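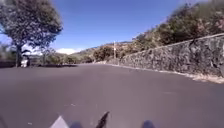

FOR IMMEDIATE RELEASE

Ultlow releases Mornholm 2, road-following software for small outdoor robots

CONTRERAS, Wednesday, December 15, 2021 – I'm Citlali Sandoval, I run the planning group at Ultlow, and I get to write this one myself because I asked nicely (twice). Mornholm 2 is out today! If your robot drives on pavement and you've been hand-tuning its path follower every time the road changes, please download it and tell us how it goes.

Mornholm is the part of the software stack that takes what the robot's front camera sees and decides where the wheels should go next. Version 1 did this well on campus paths and in parking lots, places with crisp edges and plenty of paint. On open roads it got nervous. It would find an edge, lose it, find a different one, and the steering would twitch back and forth until somebody reached for the stop button. I spent a good part of October walking beside a robot that was doing exactly that.

For version 2 we threw out the old edge tracker and wrote a new one. It keeps several guesses about the road shape alive at once and lets them compete for a while before it commits, so one bad reading doesn't yank the robot sideways. The planner now refreshes its path every 40 milliseconds on the standard onboard computer, and the steering output is much smoother than it used to be.

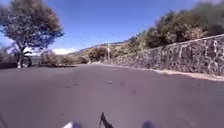

The test road at Contreras with parts of the robot at the bottom edge and the stone retaining wall on the right.

We did most of our outdoor work at Contreras, on a test course 700 meters long, and we've kept going back there with each new build. A bend is a good place to find out what your planner believes. The old one wanted to see the whole curve before it would turn, and you can't see the whole curve. The new one plans as far as it trusts its own picture of the road and slows the robot when that distance gets short.
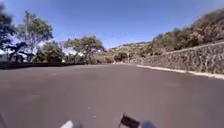
Finding the drivable area is where most of the new code went. Paint is great when you have it, but we didn't want the software to depend on it, so the edge tracker now gives every kind of boundary its own score: curbs, walls, hedges, plain changes in color. At this spot there are no lane lines in view, and the useful cues are the pale curb along the foot of the stone wall and the dark, low barrier over on the left. Mornholm 2 can follow either side alone or balance between the two. You set the preference in the config file, and you can change it while the robot is driving.

Shadows got their own round of work too. A hard shadow across pavement looks a lot like an edge to a simple detector, and version 1 fell for it all the time. We added a check that compares the color on both sides of a suspected edge and asks whether it's the same surface in different light.
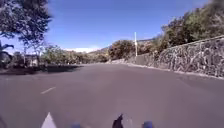

That check is on by default. If you work indoors you can switch it off and save a bit of computing time, and the setting is called shade_check.

A few other things I'm happy about. The release closes 186 issues from our tracker, including the one where replaying a log backward crashed the viewer (sorry, everyone who hit that). Skistum, our log replay tool, now ships in the same package, so you can run a recorded drive through the planner at your desk and step through its guesses one at a time – I use it every day. We also built a regression set of 631 short drives that each new build has to get through before we let it near a real robot.

What it doesn't do yet: handle traffic, read signs or pick a route across town. Mornholm follows a road and stays on it. If you need it to deal with cars, you'll want a separate system for that and a person standing by.

Mornholm 2 is available now to all current Ultlow license holders at no extra charge. Configuration files from version 1 will load, though the old edge settings are ignored and you'll get a warning for each of them. New users can request a trial copy through the Ultlow sales desk.

Media contact: Citlali Sandoval, Planning Group, Ultlow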